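4.2 Transparent objects and the drink-serving task

I'll admit up front that this is the part of the study I was looking forward to the most, and also the part that ate most of our lab time. The blocks and boxes in Section 4.1 are easy on everybody. A block doesn't care much whether you grab it two millimeters to the left, and the depth camera sees it just fine. Glass is another story, and since serving a cold drink is what the Cumholm kitchen benchmark ends with, we couldn't very well skip it.

So we ran the two grippers head to head on the drink task. The Alov is the articulated one, with linked fingers that fold around whatever they touch. The Pellegrini is a plain parallel-jaw gripper with flat rubber pads, and I should say that I've used it for years and came in expecting it to win. Both went on the same arm, with the same controller and the same overhead camera, and we swapped only the gripper and the tool offset between blocks of trials. Each gripper got 33 trials. If a glass slipped more than a finger's width in the grasp, we called that a slip, even if the robot hung on to it and finished the task. That's stricter than what Cumholm asks for, but a slipping glass full of ice water is not something I want to call a success!

The layout was the same for every trial: brown fabric over the table, a bowl of ice on the side away from the arm, and the glassware between the two. We tried the bare tabletop first (a glossy one, and a terrible idea) and the depth map was full of holes. With the fabric down, the holes mostly shrank to the glass itself, and we could live with that.

Figure 3 is from the Alov block. The gripper has a small clear glass on its side, rim pointing out into the workspace, while the stemmed glass stands upright between it and the ice. You can also see some water on the cloth next to the stemmed glass. We didn't stop a trial for spills of that size, and we didn't tell the perception code about them either, so the bright spots you get off a wet patch are part of what it had to deal with.
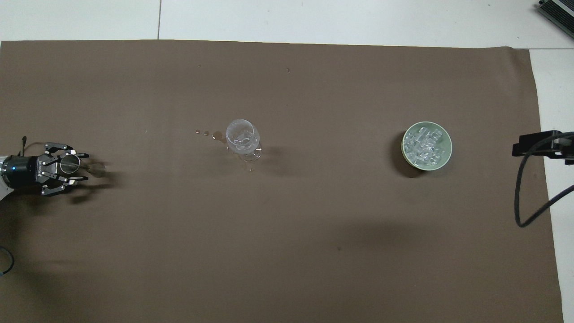
Figure 3. Drink-serving task, Alov gripper. Left to right: small glass held in the fingers, stemmed wine glass, bowl of ice cubes.

4.2.1 Grasping

The numbers first. The Alov had 10 slips in its 33 trials and the Pellegrini had 14. I would love to make a big deal out of that gap, but with this few trials I can't, and the confidence intervals overlap quite a bit. What I found more interesting was where the slips came from, because the two grippers fail in completely different ways.

The Pellegrini mostly slipped on the small glass. Flat pads on a curved wall give you two thin contact strips, and if the approach is a little off center the glass wants to roll out toward the fingertips. You can fight this by squeezing harder, and we did, up to the 15 newtons we had set as our ceiling for glassware. Above that I got nervous and my nerves became the safety limit. (We went through a few glasses in pilot testing. I'm not eager to repeat it.)

The Alov was much happier with the small glass. The linkages settle against the wall on their own, and a sloppy approach usually gets cleaned up as the fingers close. Where it struggled was the stem of the wine glass. There's so little to wrap around that the fingers nearly meet, and the last bit of closing motion tends to drag the stem sideways and tip the bowl. We ended up adding a slower closing profile for stems only. It helped, though I can't give you a clean number for how much because we changed it partway through the pilot and then left it alone.

One thing I didn't expect was how much the rest of the gripper gets in the way. The Alov is wide when it's open. Reaching for one glass with another standing nearby, the planner rejected a surprising share of side approaches just for clearance, so in practice the Alov needs a roomier table. If your counter is crowded, the Pellegrini may be the better pick no matter what my slip counts say.

4.2.2 Seeing the glass

Every pose estimate in this section came from the Jillow segmentation model, fine-tuned on our own glassware pictures. From overhead, a wine glass is basically two faint circles, one for the bowl and one for the foot, and unless the camera is looking straight down they don't line up. The stock model liked to fit a single ellipse around the pair of them and put the stem in the middle of it. Our fix was pretty low-tech: we labeled the bowl and the foot as separate parts and took the stem as the line joining the two centers. I was a little embarrassed by how well it worked.

Ice was the other headache. A heap of cubes throws highlights everywhere, and early on the model kept reporting tiny glasses inside the bowl. Masking out anything inside the bowl's rim took care of that, at the cost of never being able to find a glass somebody had set down in the ice. For this task I'm fine with the trade.

Shadows from the gripper bothered us less than I'd feared. They're soft under our lighting and the fabric is close to a single color, so the model mostly ignored them. I wouldn't count on the same thing over a patterned tablecloth, and we haven't tested one.

4.2.3 Controller settings

Both grippers used the impedance controller from Section 3, with stiffness lowered along the closing direction for the last stretch of the approach.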